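Simulation-first procurement (robotics)

Simulation-first procurement is a way of buying robot equipment in which the buyer builds and tests the planned workcell in software before ordering any hardware.
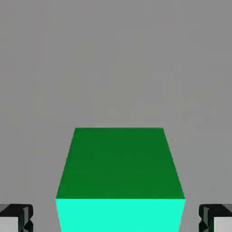
A simulated pick task with a single green cube between two open gripper fingers.

The term is used mostly by small manufacturers, college laboratories and contract packers, where one wrong purchase can take up a large share of a year's equipment money. It covers the choice of arm, gripper, camera, mounting and controller, and often the computer needed to run the simulation itself. Larger plants do similar work under other names, such as virtual commissioning, though that term usually refers to checking control code for equipment that has already been ordered.

Background

Equipment lists for robot cells were long drawn up from catalogs and a site visit by the seller. The buyer gave a part weight, a reach and a cycle time, and received a quotation. Problems with this method tended to show up after delivery: fingers that opened too little for the part, a camera bracket that blocked the wrist, a table at the wrong height. Changes at that stage were charged as extras.

Free and low-cost physics simulators made it practical for a buyer to try these things out ahead of time. Early tasks are kept very plain. A common starting point is one block on a bare surface, viewed from above by a camera near the gripper, with no fixtures or neighboring parts. A plain block has flat, parallel sides and a known size, so a failed grasp can be traced to the equipment or the program fairly quickly. Real parts are added later from drawings.

Procedure

The work is usually split into a study stage and an ordering stage, with a separate approval for each.

In the study stage the buyer writes down the parts to be handled, the space available and the rate required. Candidate arms and grippers are loaded as models, and each is run through the same set of picks. The records kept are finger opening against part width, clearance on both sides during the approach, what the camera can see at each height, and the number of failed grasps. Camera position gets a good deal of attention. A close, steep view shows the top of a part well but may leave its base out of view, and a second fixed camera is then added to the budget or the mounting height is changed.

In the ordering stage the results are turned into a specification. Items that made no difference in simulation are left open, so that sellers can quote their usual model. Items that did matter, such as minimum finger opening or pad size, are written in as fixed requirements.

Budgeting

A simulation-first budget has four main headings: software and computing, staff time, hardware, and a reserve. Staff time is the heading most often set too low. Building accurate models of the buyer's own parts takes longer than loading the robot, which most makers supply as a ready file.

The Mostport packing study is often used in teaching as a worked case. The plant planned to replace hand loading at one station and set aside 24 working days for simulation. Three grippers were compared over 400 simulated picks each. The Erholm two-finger gripper had been the first choice on price but did not open wide enough for the largest carton insert. The Trollik model did, and was ordered with spare finger pads – an item missing from the original list. Of the study time, 73 percent went to part models and scene setup, and the remainder to running the trials and writing up.

Socorro Flores, who led the study, later recommended that buyers hold back 40 percent of the reserve until the cell has run for a month on real parts. Her budget sheet also lists delivery, floor anchors, guarding, operator training and air supply on separate lines, as these are often missing from a seller's first quotation.

Limits

Simulated results depend on the values entered for friction, weight and stiffness. Rigid blocks are handled well by most simulators. Bags, cable, foam and thin film are not, and a gripper chosen for such goods on simulation alone may need to be replaced. Lighting is another weak point. A rendered part with even color and a plain gray background is easy for a vision program to find, while a scratched part on a marked bench may not be.

For these reasons many buyers arrange a short loan or rental before the final order. The Pellegrini checklist, used by several equipment brokers, calls for a physical trial of any gripper that will touch flexible goods, and for a written return period on fingers and pads.

The method also does little for costs outside the cell. Changes to conveyors, power supply and shift patterns are planned separately, and a cell that meets its rate in software can still wait on an upstream machine.

See also

Virtual commissioning
End effector
Total cost of ownership
Factory acceptance test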